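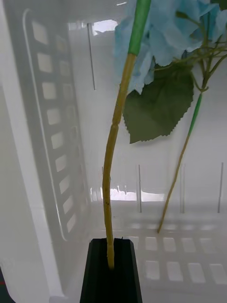 1. Where the project stands

Dear Ms. Barros,

I am writing the second report on the small grant that Seixas gave to our flower table project. The first report, in May, was mostly about parts that did not arrive. This one has more to tell. The arm is on its stand, the wrist camera and the table camera both record, and the arm can close on an artificial stem and hold it when I drive it by hand. It can not yet choose a stem alone from a mixed pile, and I do not want to give you the impression that it can.

The aim has not changed since the application. We want one arm to sort artificial flowers by kind and to separate the stems that lie over each other, so that a person with weak hands can make an arrangement with the pieces already in order. Everything is built in the shared workshop on Ketero street, on the evenings when the big saw is not in use, and at home when I only have code to write.

2. Work done in this period

The table. We put two white panels together to get enough length. There is a seam in the middle and I spent two evenings on it, first with tape (bad idea, the fingers caught the tape) and then with shims under the left panel. Now the seam is flat enough for our purpose. The white surface helps the camera with the red roses and the dark leaves. It helps less with the hydrangeas, which are so pale that the color program loses a part of their petals in strong daylight.

The flowers. We use roses and pale blue hydrangeas, and also leaf sprigs that we lay down separately. The sprigs were the idea of my colleague Tiago Mota. In a real box of used flowers there are always leaves that came off, and the arm should learn to leave them in peace. For a normal trial we cross the stems on purpose.

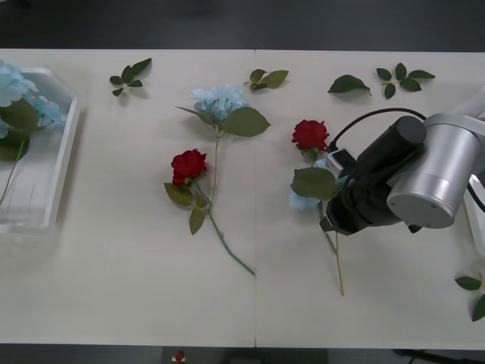
Tiago writes the layout of every trial in a notebook before we start, and I write the result after. We finished 100 trials with hand control in this period, with both cameras recording. In 21 of them the stem slipped out of the fingers before it reached the container. Most of these slips were roses. Their stem is thinner than the hydrangea stem, and the fingers do not press evenly when the stem enters near the tip.

The fingers. The first pair came with the gripper kit from Clarkus and they are good for boxes. For a stem they are too smooth. I printed a second pair with a shallow groove, and then a third pair with a deeper one, which holds better but sometimes takes a leaf together with the stem. We continue with the second pair for now.

The camera at the wrist. This was the most useful purchase of the grant. From the table camera I can see where a flower lies, but I can not see whether the stem is between the fingers or beside them. From the wrist I can. The weak point is that a petal very near the lens hides everything else, and then the picture is only a pale cloud. I changed the mount two times to get a better angle. I expect one more change. 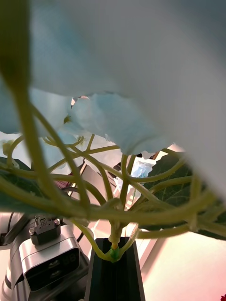

Wrist camera view from below the petals, with the branching stems and the black base.

3. Problems

The cable of the wrist camera is too stiff. When the arm turns far, the cable pulls and the camera moves a little on its mount, and after that the calibration is wrong. I noticed this late, and I must mark 30 recordings as doubtful. They are still in the archive but I will not use them for the program.

The second problem is my time. I promised a first automatic test in this period and it was not done. I preferred to repair the mount first — I think this was right, but the delay is mine and not of Tiago.

4. Money

From this part of the grant there remain 200 euros. We bought the camera, the second panel and filament for the fingers. The containers are not charged to you. I would like to use the rest for a softer cable and one more bag of roses, as the petals of the old ones start to come apart. If you prefer that we ask before each purchase, please tell me.

5. Next steps

First the cable, then a new calibration, then the automatic test with one single rose and no leaves. After this we add a hydrangea, and only then the crossed stems. Tiago is also trying a Plillberg lamp with a cover over it, to make the light the same in the day and in the evening.

You are welcome to visit the workshop and see the arm moving. Please write one day before, so that the table is set up.

With kind regards, also from Tiago

2021-09-19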